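The person at the console has to be bored

Deepika Rai has tied the same knot so many times this year that she sometimes does it in the air while she waits for the bus in Pristton. She was a theater nurse for a long time, and now she works for Dunovgate, a small company which teaches surgical robots to suture. Her job title is demonstrator. She sits at a console, puts her fingers in two handles, and shows the machine how it is done.

I met her in July 2025 in the room where she spends most of her working day. She had asked me to come early, before the first session, so that we could talk without her hands being busy. In the end we talked for the whole morning and she did both.

"People imagine that I write instructions," she said. "I do not write anything. I sew, and the robot keeps what my hands did. Every movement of the handles, every opening and closing of the jaws, together with the video. After this the engineers take it away and try to make a program that can do the same without me."

The collection she is working on has now 1,232 demonstrations. Of these, 1,143 are accepted for training. I asked what happened to the others, and she laughed.

"The others are me in February," she said. "I was too good. I mean this seriously. I had habits from real operations, where you are quick and you correct small things without to think. I would drop the thread and catch it again in one second. For a surgeon this is nothing. For the learning it is terrible, the program sees a strange movement and does not know why I made it."

Sreekumar Rao is the engineer who decides which demonstrations stay. He sits behind a glass wall and speaks with her over a headset, although the distance between them is so short that she could hear him if he only raised his voice. He told me that the first models copied her hesitations very faithfully. When she stopped to think, the instrument stopped too, at the same place over the wound, and sometimes it never started again.

"It had learned to wait, but it did not learn what for," Rao said. "So I asked Deepika to do her thinking before she begins. She was a little offended."

She was, she confirmed. But she changed her way of working. Now she looks at the tissue first, decides where the needle will go in and where it will come out, and only then presses the pedal that starts the recording. If she loses the plan in the middle, she presses it again and the attempt is marked as not finished.

The hardest part, according to both of them, is the thread. A needle is stiff, and its position can be guessed from one moment to the next. Thread lies where it wants. When it is wound on the jaws for a knot it can slide off the tip, or get caught behind it, and older stitches nearby make everything more difficult, for the person and for the model.

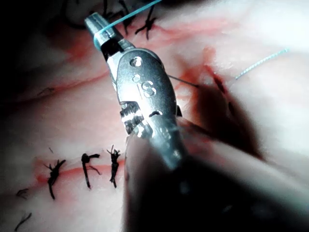 "I cannot feel it," Rai said. "In my own hand I know when the thread is tight. At the console my fingers get nothing back, so I must see it. I look if the loop becomes smaller, I look if the edge of the skin moves. It took me a long time to trust my eyes for this."

She thinks it is a good thing for the teaching. The program has no sense of touch either, and so she and it are working from the same information. Rao agrees with this only in part. He would like to have force measurement at the tip, and he has said so in every budget meeting since he joined the company. He mentioned it to me twice.

There was one other demonstrator when the project began, a colleague from the office in Stesham. They tied the same knot in two different directions, and each of them was sure that the other one was wrong. Both knots held. The model that was trained on both sets together began in one direction and changed to the other half of the way through, and made a tangle which Rai still keeps in a small plastic box in her drawer. She showed it to me with some pride.

"After this we agreed on my direction," she said. "He says it was because I shouted. I did not shout so much."

A session is 40 minutes long and then she must get up from the chair. This is Rao's rule and not hers. He noticed that the quality goes down after that, even when she feels fresh. The movements become shorter and the wrist turns less. She was doing six sessions in a day at the beginning and asked herself to do fewer.

I wanted to know if it troubles her to teach a machine something that took her many years to learn. She took some time with the answer, winding the cord of the headset on her finger.

"It does one knot," she said. "If I put the wound a little diagonal, it becomes confused. I teach also young people, and with them I show a diagonal wound one time and they turn the hand. So I am not afraid, no. Maybe I am more impatient."

The trained model is called Thomas, after the first name of nobody in particular. Rao chose it from a list. When Thomas is running, Rai keeps her fingers in the handles and can take over at any moment, and these corrections are recorded too. Rao says they are worth more to him than a clean demonstration, for they show how to get out of a bad position, and clean sewing never goes there.

Rai likes this part less. It is a strange feeling, she told me, to watch your own style from outside. Thomas lifts the tip slightly before it pulls the thread through, a thing she did not know she was doing until she saw it on the screen.

"My old teacher did this," she said. "I had forgotten her completely, and there she was."

Then Rao's voice came over the headset, and she put her foot on the pedal.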